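2 min read

Shock oil for a cold track?

Delia Aravena
My Firnwood buggy bounces all over the place at the Sandley track in December. I've got 30 weight in the rear and a mate reckons go lighter – is he right?

Analyn Maglaya
He's right! Cold oil thickens up, so I'd try 22 in the rear, leave the front alone and do a few laps before you touch anything else. 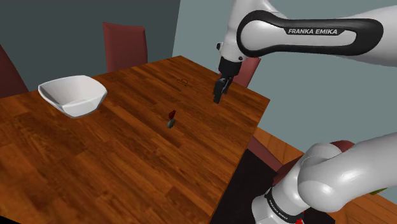
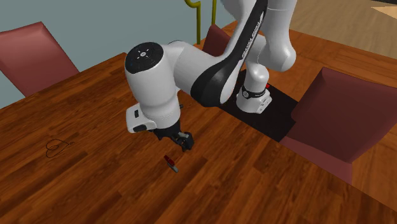 Timber tabletop, both views.

Zerko
Check your shafts aren't bent first. Mine was, and I'd already spent 150 bucks on new shocks, colour matched and all.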